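Search this site Go

Handport - Table Setup Gallery

Paper and cloth handling at the white table, upstairs room, Fri 17 May. Ceiling fixtures on.
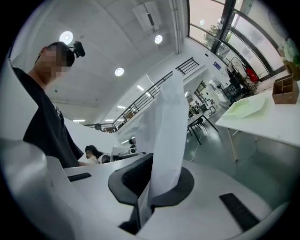
Sheets are 500 to the pack and get reused until they tear. Cloths go in the tray one at a time - no stacking.

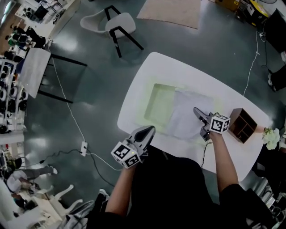

Pale green tray, cloth over the right part. Divided wooden box at right.

Recent galleries
Tomix shelf units
Bultusetti trays, January
Tsegaye sorting boxes

Contact | Copyright Handport | Back to top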